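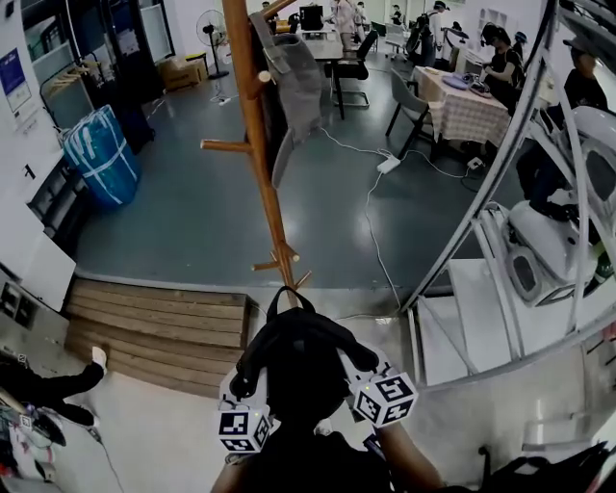 What did the builders at Pruvstead want from us in the first place? They wanted one spot where a customer's quote, the dates of the job and the final invoice could all be found together, without somebody ringing the office to ask which version was the right one.

When we first visited, on a wet Tuesday, the quotes lived in a spreadsheet and the dates lived on a wall planner (a lovely big one, with coloured pens on a string). Invoices were typed out afresh each time from whatever the fitter had scribbled down. Everyone was very patient with us and we drank a great deal of tea, and by the time we left we had over 200 old job sheets to read through.

Mirjam Stevens and I sorted them by type of work, which took much longer than planned, and Emilian Ghiță built the first version of the database. We named the system Oren. It has a page for each job, and a change made to the quote carries through to the invoice, so the price is only ever typed in once. Our first try at this rounded the VAT on every line and again at the bottom, and the totals came out a few pence wrong on 24 of the sheets we tested. Emilian found the fault late one evening and was so pleased that he rang both of us! 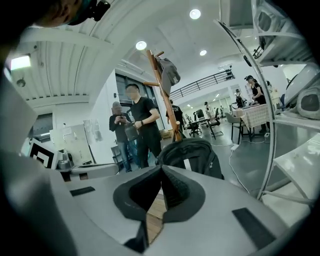 Lenuța Coman wrote back after the trial that she liked having the dates beside the price, but that she still couldn't see who had changed a quote, or when, and that this mattered more to her than how the page looked.

She was quite right, and we had spent far too long on the colours. We added a short history at the foot of each job, showing the last 10 changes with a name and a time against each. Older changes are kept but we ran out of weeks before making a page for them, so that is first on the list for whoever takes Oren on in December, along with printing, which still cuts off long addresses.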